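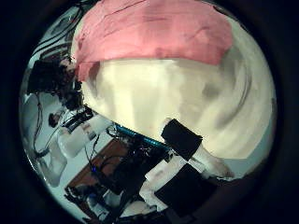
Thursday, second dye day for the Paredes order. Hélène wants the madder pinks settled before the end of April so that Colton can start cutting, and we are still a shade off on the cotton. The strength of the bath is fine. I think the trouble is in how we scour and mordant, so most of today went into that and very little into color. For anyone who has not seen the target: it is a plain pink, clearly pink even next to cream-white fabric, the way the pink cloth looks lying over the white bundle. What we have been getting is closer to salmon, and beside undyed goods it goes orange.

Scour. Last week's pieces were done in the small kettle with too much cloth in it, and Mackenzie found spots that still beaded water after rinsing. Did it over in the big kettle with soda ash and a little neutral soap, two hours at a low simmer, lid on. The water came off the color of weak tea, which tells me the mill finish was never out the first time. Rinsed hot, then warm, then cold. Drop test passed everywhere I tried it, selvages included.

Mordant. 526 g dry weight of cloth in this lot, weighed after scouring and a full day on the rack. Alum acetate at our usual percentage, dissolved in hot tap water first and then added to the bath. Brock's old notes say to add it dry and stir. I tried that in March and got speckles. Left the cloth in for an hour with turning every few minutes, wrung it by hand, hung it to dry completely. Then the chalk bath, short, and a rinse. I forgot to write down the chalk weight. It was one level scoop from the blue tin, and the scoop needs to be calibrated at some point.

Madder. Used the ground root from Stunico, the opened bag, lot 17. Soaked it overnight in cool water and poured off that first water, as Audrey-Anne suggested. She says a good deal of the yellow and brown comes away in it. The pour-off was a dirty mustard, so I believe her. Saved a jar of it on the window shelf in case we want a tan later.

Bath kept under 60 C the whole time. The probe on the left burner reads high compared with the glass thermometer, so go by the glass. Our water is soft here and madder likes some calcium, so I added a pinch of chalk to this bath too. One test strip went in without the chalk for comparison.

Results, wet, so not worth much yet:
Strip A, new scour, root soaked first, chalk in bath: good pink, a bit cool.
Strip B, same but no chalk in bath: paler and flatter.
Strip C, last week's scour, root soaked first, chalk in bath: patchy, warm at one end.

C is the useful one. Same bath, same root, and it still drifts toward orange where the finish was left in. I would not have guessed the scour mattered that much to hue. Brock thinks the patchiness is only fooling the eye and wants to see it dry under the north window before agreeing. Fair enough.

Iron: none, please. Somebody used the dye spoon for the iron pot again — there was a gray streak on the handle. I have put red tape on the iron spoon and moved it to the Rarkerholm cabinet with the other iron things.

Still to do:
Dry strips fully, press, compare with Hélène's card in daylight.
Wash test on A and C, 11 minutes at 40 C with the neutral soap.
Ask Promton whether they can supply the cotton without finish. Colton has the contact. If they can, we save most of a day per lot.
Order soda ash, the bucket is nearly empty. The 500 g bags are poor value, get the large one.
Weigh the blue tin scoop.

The exhaust bath is still in the big kettle with the lid on. It has some color left, and I would like to try wool in it tomorrow morning, so please don't dump it.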